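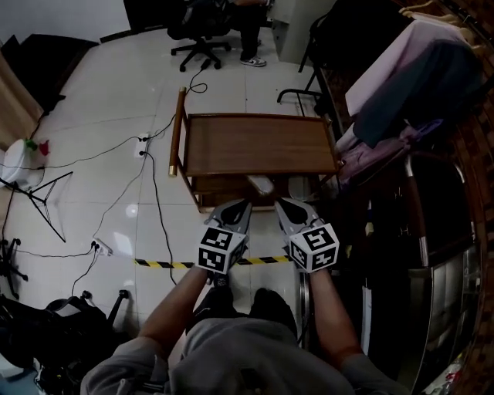
Boletín de Seguridad y Automatización, n.º 33, página 8

Jornada de puertas abiertas en Katis: las reglas de trabajo con pinzas de mano

En diciembre pude asistir a la jornada de puertas abiertas que Katis organiza en su sala de Dakencombe. Mi interés era limitado y se lo dije a los anfitriones desde el principio: no quería ver robots terminados, quería conocer las normas con las que trabajan las personas que graban las demostraciones. En mi empresa vamos a empezar un trabajo parecido y todavía no tenemos ni una sola página escrita.

La visita empezó a las diez con la lectura del reglamento interno. Es un documento corto, que llaman «el cuaderno Kang» por el nombre del proyecto para el que fue redactado. Se divide en tres capítulos: el suelo, el equipo y la persona. Me pareció un orden correcto, aunque yo habría puesto a la persona en primer lugar.

El capítulo del suelo es el más largo. El operador mira hacia sus manos y hacia el objeto que quiere coger, y por eso presta poca atención a los pies. El cuaderno pide que el espacio de trabajo se señale con cinta amarilla y negra, que los cables no crucen la zona donde se camina y que las regletas queden siempre a la vista. Pregunté qué ocurre cuando un cable tiene que pasar necesariamente por la sala. Me contestaron que entonces se anota en la hoja de la sesión y se avisa en voz alta al operador antes de empezar. Una canaleta de suelo sería mejor solución, y así lo escribí en el formulario de opinión que nos dieron a la salida.

También en este capítulo se habla de las sillas con ruedas. Deben quedarse fuera de la cinta cuando alguien está trabajando de pie. La regla se añadió en la segunda edición, después de un tropiezo sin consecuencias.

Sobre el equipo aprendí más cosas. Cada pinza lleva un cubo blanco con marcadores impresos, que sirve para calcular su posición. Si una cara está sucia, rayada o tapada por la manga, los datos de esa sesión pueden perder su valor. Por este motivo la revisión de los cubos se hace antes de la primera toma y después de cada pausa, con un paño seco y sin productos de limpieza. Está prohibido pegar etiquetas sobre las caras, incluso las de inventario. Las mangas se suben hasta el codo o se sujetan.

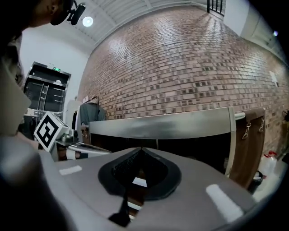
La cámara de cabeza tiene su propio apartado. Se ajusta con el operador parado, nunca durante el movimiento, y el cuaderno recomienda pedir ayuda a un compañero para no forzar el cuello. Después de ponérsela, el operador debe mirar a los dos lados y al suelo, y confirmar que nada se desplaza. Yo probé este ejercicio con un equipo de demostración y necesité 2 intentos para que la cinta quedara bien colocada.

Quiero comentar aquí la cuestión de la privacidad, que en mi opinión es la parte mejor resuelta. Una cámara en la cabeza y otra en cada pinza graban mucho más que la tarea: graban a los compañeros, las chaquetas colgadas, una pantalla abierta al fondo. El reglamento exige una autorización firmada a toda persona que entre en la sala, también a los visitantes. Nosotros la firmamos en la recepción. Además, cualquier persona puede pedir que se retire una grabación en la que aparece, sin explicar la razón, y el responsable tiene 8 días para hacerlo. Según el registro que nos enseñaron, el archivo del proyecto contiene 3.383 tomas, y cada una está unida a las autorizaciones correspondientes. Es un trabajo administrativo pesado, pero si no se hace desde el primer día resulta imposible reconstruirlo.

El programa que gestiona este registro se llama Ivex. Lo desarrollaron en la misma casa y no permite cerrar una sesión si falta un dato obligatorio. Uno de los asistentes preguntó si esto no invita a rellenar las casillas de cualquier manera. La respuesta fue sincera: sí, ha pasado, y ahora se revisan algunas sesiones al azar cada mes.

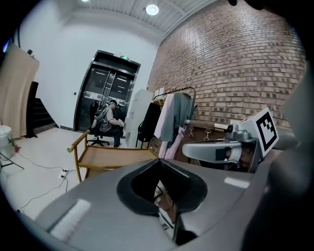 El tercer capítulo, el de la persona, ocupa solamente una página. Fija una pausa después de cada bloque de trabajo, recomienda cambiar de tarea entre bloques y dice que el operador puede parar en todo momento, por cansancio, mareo o simple incomodidad, sin que la toma interrumpida cuente en su contra. Para quien usa un visor que cubre los ojos se pide una condición más: debe trabajar sentado o tener a un compañero cerca que vigile el entorno. Los pasos hacia la puerta y hacia las escaleras tienen que mantenerse libres.

Eché de menos dos puntos. No encontré ninguna indicación sobre el peso máximo que se puede sostener con los brazos extendidos, ni sobre la limpieza de las cintas y las almohadillas cuando el equipo pasa de una persona a otra. Los responsables tomaron nota de ambos y me dijeron que la higiene se incluirá en la próxima edición. Del peso prefieren hablar antes con su servicio de prevención.

Los asistentes nos llevamos una copia impresa del cuaderno. Katis permite adaptarla en otros centros si se menciona la procedencia, y la próxima jornada está prevista para marzo, con inscripción previa por correo.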